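Gripper budget for the second cell, need sanity check

gauer
have til end of September to spend this or it goes back. 2,000 total. Fankhauser wants 1,224 for their wide parallel gripper, fingers extra. Already have one arm with the narrow fingers on it. Job is box stacking, nothing fancy. Buy the wide one or make do?

poten_pete
make do. spend it on a second table mount and spare cables. you will break cables

ailbhe_ms
Disagree. narrow fingers are ok on handles but lids and flat sides are another story. what payload are you planning for?

gauer
light stuff, empty boxes mostly. Fankhauser quote doesnt include the flange adapter, thats another 300

poten_pete
300 for an adapter lol. Dodmont has a plain one for 40

ailbhe_ms
the Dodmont one is fine if your bolt pattern matches. measure first. Gion can you post the boxes? hard to say anything without seeing the handles

gauer
ok

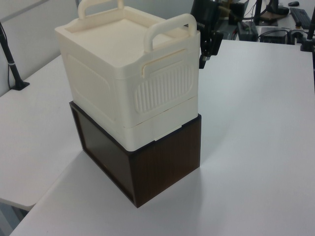

cream box w/ the loop handles, on top of the brown open front one

ailbhe_ms
those handles stand up nicely. I'd try the fingers you have before ordering anything. the brown one is what would worry me, no handle on the side I can see

poten_pete
so, make do. like I said

ailbhe_ms
no, I said try first. If the brown one has to move too he'll want the wide gripper, and then theres not much left for cables

premuvlow_user
get the quote held in writing either way, mine went up while purchasing sat on it

gauer
asking them to hold it. ordering the 40 adapter tonight, will mesure the bolts first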